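FOR IMMEDIATE RELEASE
2/10/24

Winthorpe Opens Its Shelves: Free Tidy-Up Program for Shared Workrooms Starts This Month

Hi, I'm Melati Majimbun, and I run the workroom program at Winthorpe. I asked if I could write this release myself, because the last one made us sound like a bank and I got teased for it for weeks. So you get me, and you get the long version!

We're launching Clear Floor, a free program for anyone who shares a workroom with other people and is tired of stepping over things. Studios, repair shops, school project rooms, craft groups, small offices with one big back room, all welcome. We have 159 places for the first round, and sign-up is open now.

I came up with Clear Floor after a bad winter in my own workroom. We had a nice big space and we filled it (of course we did). People brought in things for one project, the project ended, and the things stayed. I once spent most of a morning looking for a tape measure and found two staplers, a bag of glass beads and somebody's lunch container. My colleague Aurel Vasiliu finally drew a line on the floor in chalk and told us all that nothing could cross it for a week. It worked so well that we bought more chalk.

The program runs for four weeks. In week one you don't throw anything out, you just write labels. Each group gets a pack of 100 tie-on tags and 100 stick-on ones, and every item on every open shelf gets a name and a last-used date. It sounds dull and it's the part people talk about most afterward. Week two is for the floor, week three is for the shelves, and week four is for cables, which I've given a whole week because they deserve it.

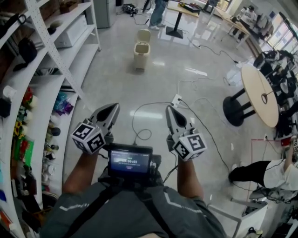 Open shelving is where I'd like most groups to put their effort, and I say that as someone who loves it. You can see everything, you can reach everything, and so everything ends up there. A tall white perforated unit looks light and airy on the day you set it up, and then the mix begins: a printer on a middle shelf, a black bag next to it, a wooden box up high, and lower down the red and yellow artificial flowers, the little figurines and bottles, the blue and purple toys. I have a soft spot for shelves like that, they're cheerful! But our advice is one kind of thing per shelf, with the office gear up top and the small colorful stuff together in bins you can pull out. The other thing I'd borrow is the trash can standing right out in the middle of the floor with its lid tilted open. During week two we ask every group to do the same, and to leave it there until the week is over. A can in the corner gets ignored. And if you've got a tangle of black cables on the tile, leave it for week four, please. I mean it. Everyone wants to start with the cables and then they're still sitting on the floor at dinnertime.

Yvette Leclerc, who tested the program with her sewing and model-making group, sent me this to share: "We argued over the tags for two days and then we couldn't stop. I found a box I'd labeled 'misc' inside another box labeled 'misc.' We kept the boxes and changed the labels."

Moataz Tazi's group in the Imrie building did the test round too. "I thought we needed more storage," he told me. "We took down a whole unit in week three and I haven't missed it. I'd do the cable week again, maybe with a chair next time."

What it costs: nothing. The tags, the floor chalk and the printed guide are covered by a $600 supply fund from Kasten. Once that's used up, later groups can print the tags at home from the same sheets. You don't need to buy shelves or bins, and we'd much prefer that you didn't until week three.

How to join: write to the Winthorpe front desk with the name of your group, how many people use the room, and one photo of the floor as it looks today. Please don't clean up first. Mahmoud Radwan reads all the sign-ups and he'll write back with a start date and the pickup details for your pack.

We'll have an open table for questions at Festex later in February, with sample tags, chalk and a very full shelf that visitors can help us sort. Come and say hello, and bring a pen!

Press contact: Mahmoud Radwan, Winthorpe front desk
Program questions: Melati Majimbun, Clear Floor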